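## 4. Routine care of light-colored surfaces

This section covers white and off-white surfaces laid by Womodach installers, both floors and worktops. For the darker Zevwood range, see Section 5. Read the cautions before using any cleaner for the first time.
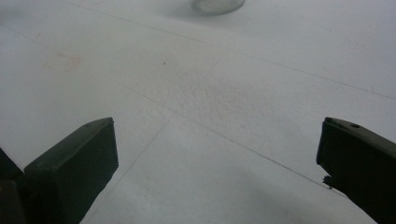
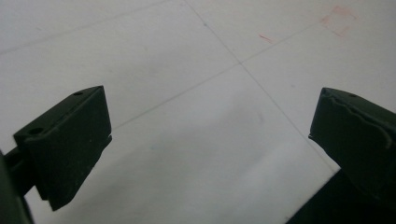 *Figures 4-1 and 4-2. Light-colored surface with thin gray lines.*

### 4.1 Before you start

You will need:

- a soft broom or a vacuum with a brush head
- two buckets
- a flat microfiber mop (floors) or cloth (worktops)
- a soft nylon brush
- a pH-neutral cleaner
- clean, dry towels

**CAUTION:** Do not use steel wool, scouring powder, or a vacuum with a spinning beater bar. Fine scratches show up on a glossy finish when light falls across it from the side.

**CAUTION:** Never mix cleaners. Bleach and ammonia together give off a harmful gas.

### 4.2 Weekly cleaning

1. Clear the area and sweep or vacuum up loose grit. Work from the far corner toward the door.
2. Fill the first bucket with lukewarm water and add cleaner in the amount given on its label. Fill the second with plain water.
3. Dip the mop or cloth in the cleaner and wring it out well. It should not drip.
4. Wipe in straight, overlapping passes. Follow the direction of the lines where you can.
5. Rinse the mop or cloth in the plain water before each new dip.
6. Go over the whole area again with clean water.
7. Dry with a towel. Do not leave water standing on the lines between sections.

*Note:* A cloudy film after drying usually means too much cleaner was used. Repeat steps 6 and 7 with fresh water. Heavy film may take two or three rinses.

### 4.3 Cleaning the lines

The lines between sections collect dirt faster than the faces do. Clean them when they look uneven in color – every second month is enough for most homes.

1. Wet a short run of line with the neutral cleaner.
2. Wait 10 minutes. Do not let it dry.
3. Scrub along the line with the nylon brush, using light pressure.
4. Wipe up the loosened dirt, then rinse and dry.

**CAUTION:** Vinegar, lemon juice, and other acids can eat into cement-based grout. On sealed panel joints, they can dull the sealant.

If a line stays dark after two cleanings, let it dry overnight before judging the color. Damp grout is darker than dry grout.

### 4.4 Checking for wear

Once a year, switch on a lamp and hold it low to one side of the surface. Look for:

- lines that have cracked or dropped below the faces
- faces that rock or sound hollow when tapped
- chips at the corners
- dull patches that do not wipe off

Mark each spot with painter's tape and write it in the service log at the back of this guide. Small chips can be filled with repair kit 563. Loose or rocking sections need a fitter – do not press fresh grout into the gap, as it will crack again.

### 4.5 After a repair

Keep all water off the repaired area for 7 days. Dry sweeping is fine after the first day. Return to the weekly routine in 4.2 once the filler is hard to the touch and the waiting time has passed.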